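FOR IMMEDIATE RELEASE

Gistthorpe Workshop Opens Its Kitchen Robot Build, Starting With the Half That Cannot Break Anything

GISTTHORPE, Friday, June 19, 2026 – The Gistthorpe Shared Workshop today released the plans, parts list and practice software for Sirker, a bench-mounted robot arm that members have been building on the back tables since April. Sirker is meant to move small things around a kitchen. It does so slowly, and with a degree of caution that some members find soothing and others have asked to have made adjustable.

The release covers two halves of the project. The first is the arm itself, made from printed joints, aluminum tube and five motors, with a total parts cost of 400 dollars if the builder already owns a printer and does not count the joints that come out wrong. The second is Nistadard, a simulated kitchen that runs on an ordinary desktop computer and lets a builder practice driving the arm before bolting it to anything with dishes on it.

The workshop recommends doing the second half first. This advice was arrived at by doing it the other way around.

"We started with the hardware, as people who own a lot of screwdrivers tend to do," the build group said in a statement. "By the time we had a working elbow we had also bought the same set of mugs twice. The software was written in a spirit of thrift."

Nistadard leaves most of the arm out of the practice view. The point being steered is shown as a red sphere, which stands for the position of the gripper, and the builder moves it with a game controller or the keyboard. An early version drew every joint and bracket. It looked splendid and ran at the speed of a slide show. 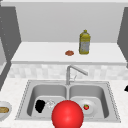 The sink is where most new drivers come to grief. A divider between two basins makes a fine obstacle, and a plate lying at a tilt is harder to approach than one lying flat. Food was added after members complained that the first practice objects, a set of gray cubes, gave them no reason to care. A strawberry has proved to be better motivation. Bread is considered a beginner's item.

Members have logged 264 hours in the simulated kitchen so far, a good share of it on rainy evenings and at least one hour of it, according to the sign-in sheet, during the annual meeting.

The build group would like to be clear about what Sirker cannot do. It cannot wash dishes. It cannot tell clean from dirty, a trait it shares with several members. It will pick up an object that weighs less than a full mug, carry it a short distance and put it down, and on a good day all of these will involve the same object. The wrist has been redesigned twice and is now described in the plans as "settled," a word chosen over "finished" after some discussion.

Moving from the simulated kitchen to a real one still takes patience. Simulated countertops are level, and simulated faucets do not drip on the motor housing. The plans include a chapter on these differences, a splash cover that can be sewn or printed, and a wiring diagram that has been redrawn by somebody with neater handwriting. All testing near a live sink should be done with the water shut off at the valve and the power supply on the far side of the room. The workshop's own extension cord is available for this purpose and must be signed out.

Motor controllers for the prototype came from Kyei, a small electronics shop two doors down, at a discount the shop describes as a one-time thing. Builders may use any controller that matches the specifications in the parts list. The gripper pads are cut from the palm of a rubber glove. Left or right makes no difference, although there is a camp for each.

Open build nights will run through the summer at the workshop, with room for 13 builders at a time. No experience with robots is needed. Experience with sanding would be welcome. Beginners will spend their first night in Nistadard and may move on to the bench once they can get a piece of food from one side of the sink to the other without knocking over the bottle on the shelf – a standard that, in fairness, was introduced only after the organizers had passed it.

The plans and software are free to copy, change and improve. Anyone who does improve them is asked to send the changes back, with a note saying what was done and why. Notes saying only "fixed wrist" will be returned to the sender.

About the Gistthorpe Shared Workshop

The Gistthorpe Shared Workshop is a member-run space for wood, metal, electronics and repairs. It is open evenings and weekends. Tools are available to all members after a safety class, with the exception of the good calipers, which are kept in the office.

Press inquiries, build night sign-ups and requests for printed copies of the plans may be left at the front desk during open hours.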